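Cleaning a dishwasher filter and spray arms

A dishwasher that leaves grit on glasses usually has a blocked filter. The procedure below takes 32 minutes on a Didolar 64, most of it soaking time, and suits most under-counter models with a twist-out filter.

Before starting, switch off power at the wall and remove the lower rack. Turn the filter cylinder anticlockwise and lift. The flat mesh beneath it slides out towards the door.
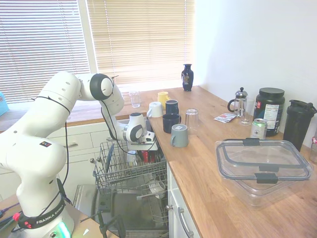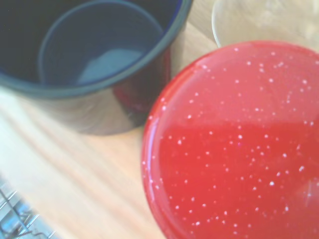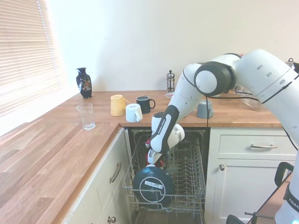

Kitchen > Appliances > Maintenance

Soak both filter parts in hot water with a little detergent, then brush the mesh from the outside in. Do not use steel wool - it opens the weave.

The lower spray arm lifts straight off. The upper one is held by a threaded collar. Clear each jet with a toothpick and rinse the arm under the tap until the water runs free of colour.

Refit the mesh, then the cylinder, and turn until it locks. Run an empty hot cycle. Repeat every 4 weeks, or fortnightly in hard water areas.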